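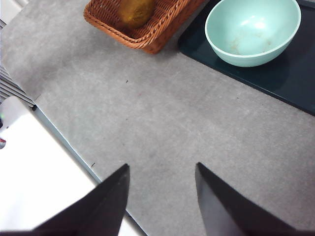

Eating down the pantry, part two

Hello again, and thank you for all the mail about last month's letter. I had no idea so many of you had opinions about lentils.

For anyone new: in January I told you I was going to stop doing the big shop and cook from what we already had in the house until it was gone, or until somebody in my family moved out. It's now February and everyone still lives here. We buy milk, eggs, fresh vegetables and fruit, and bread if I haven't baked. Coffee too, I'm not a monster. Everything else has to come out of the cupboards or the chest freezer in the garage.

I started because I finally added up what we'd spent on groceries over the fall. September through November came to $2658 for four people, and that doesn't include takeout, which I didn't add up and don't intend to. My jaw dropped a little. We weren't eating fancy food! It was the second jar of cumin, the third box of lasagna noodles, the giant bag of rice from Momon that I bought on sale when there was already a giant bag of rice behind the vacuum cleaner. January, by comparison, was $689. I know some of you feed bigger families on less and I'd love to hear how you do it, but for us that was a real drop and I did a small dance in the hallway.

So, what we've been eating.

Week one was easy and I got cocky. There was plenty of pasta and a whole shelf of canned tomatoes, and I'd frozen three tubs of chicken stock before Thanksgiving and forgotten them. We had minestrone, then spaghetti, then a baked thing with the ends of four kinds of pasta in it that all cooked at different speeds. The kids ate it. Some bites were crunchy.

Week two I hit the beans. I have always been someone who buys dried beans and then opens a can, so you can imagine the state of that shelf. Obinna Oyelaran wrote to me after the last letter with his method for old beans and I've now used it on everything: soak them overnight in well-salted water, rinse, then cook them in fresh water with a pinch of baking soda and a bay leaf. A small pinch. I used a big one on the first batch of chickpeas and they tasted like soap, and I had to make a second dinner while everybody stood around looking at me. With the small pinch, even the black-eyed peas that I believe moved with us from Skustmont went soft in under two hours.

Those peas turned into the best meal of the month, by the way. I fried two onions slowly in a lot of oil until they were dark at the edges, added a spoonful of tomato paste and let that go brick red, then in went the peas with some of their cooking water, smoked paprika, a crumbled bouillon cube and as much chili as the children will stand. Simmer till thick. We ate it over rice (from the front bag; the vacuum cleaner bag is still waiting its turn) with fried eggs on top, and my husband asked what it was called. I said it was called Thursday's peas, and my daughter pointed out what day it was, and that is how it goes around here.

Week three was the freezer and I'd rather not talk about it, but I will. If you have a chest freezer you know that the bottom of it is another country. I found a bag marked "SOUP?" in my own handwriting. It was applesauce. I found some fish I couldn't date and threw it out, and I felt bad about that for a day. I found blueberries, which were a thrill, and half a birthday cake, which we ate standing up in the garage. The fish and a heel of ham so covered in frost it could have been anything are the only two things I've tossed so far.

What I learned down there is to label things like you're leaving a note for a stranger. "Beef stew, Nov., feeds four, needs salt." I use masking tape and a marker, and I put the tape on before the food goes in, while the container is still dry. Tape will not stick to a cold tub. I've tried it more times than I want to admit.

Now to your letters, and I can only fit a few.

Hadiza Chukwu wants to know what to do with flour that's been open for a long time. Smell it, Hadiza! White flour keeps for ages in a tight container and will just smell like flour. Whole wheat is the one that turns, and when it does it smells like old crayons. If it's fine, my own way of using up a lot of flour fast is flatbread: three cups flour, a teaspoon of salt, a couple spoons of oil, and warm water until you have a soft dough. Knead it a few minutes, rest it under a bowl for half an hour, roll it into rounds and cook them in a dry, hot skillet until they puff and get brown spots. Stack them in a dish towel. They're good for lunch the next day if there are any left, and in my house there aren't.

Femi Ogundipe thinks I'm cheating by buying fresh vegetables. I respect this and I'm going to keep buying them. We tried four days of nothing but canned corn and frozen peas, and I would have traded my car for a cabbage. Speaking of which, cabbage has been my hero this winter. It's cheap, it lasts for weeks in the bottom drawer, and you can shred it raw with lime and salt one night and roast it in thick wedges the next. If you roast it, go hotter than you think, 450, and let the edges get nearly black.

And Aminu Nwachukwu sent me a whole page about spices, which I'm saving for its own letter, but the short version is that he puts his old ones in a dry pan for a minute before using them and doubles the amount. I tried it with some very tired coriander and he's right. It woke up.

Several of you asked how I keep track of it all. I'd like to say there's a system. I have a sheet of paper taped inside the cupboard door with everything in the pantry written on it, and a pencil on a string, and when something gets used up you cross it off. That worked well for ten days. Then someone took the pencil. I've replaced the pencil. The paper has been the single most useful thing though, more than any recipe, because I look at it at four in the afternoon when I'm tired and it tells me there are two cans of coconut milk and a bag of red lentils, and then dinner is decided. Before the list I would open the cupboard, see a wall of stuff, close the cupboard and say we had nothing to eat.

The other thing that's helped is one shelf, at eye level, for food that needs to go soon. Half boxes of crackers, the jar of olives somebody opened, the last inch of peanut butter. Kids are allowed to take anything from it without asking. It empties out in an afternoon.

A few things we have run out of, in case you're keeping score: lasagna noodles (all three boxes!), brown sugar, tuna, raisins, every can of tomatoes. Running out of tomatoes hurt. I broke down and bought two cans and I'm telling you here so that Femi can write in about it.

Things we have not run out of and may never: rice, rolled oats, a jar of preserved lemons, cornstarch, and a tin of water chestnuts that I'm fairly sure came with the house. If you have a good way with water chestnuts, please, I'm asking. I'd also take anything involving oats that isn't cookies or breakfast. My mother used to put them in meatloaf and I remember it being fine, so that's on the plan for next week.

One last bit of business. The food shelf on Akpan Street here in Donorstead is taking unopened pantry goods all month, and if you go through your cupboards and find things you know you won't cook, please bring them over while they're still well in date. I took a box over myself with the quinoa in it. We were never going to be quinoa people. They especially want cooking oil, baby cereal, and canned fruit, and they can't take anything homemade or anything without its original label, so my "SOUP?" has to stay here with me.

Next month I'll do Aminu's spices, and the meatloaf results, and I'll tell you whether we've reached the second bag of rice. Write to me in the meantime. I read every one, usually at the stove.

Adesuwa Aliyu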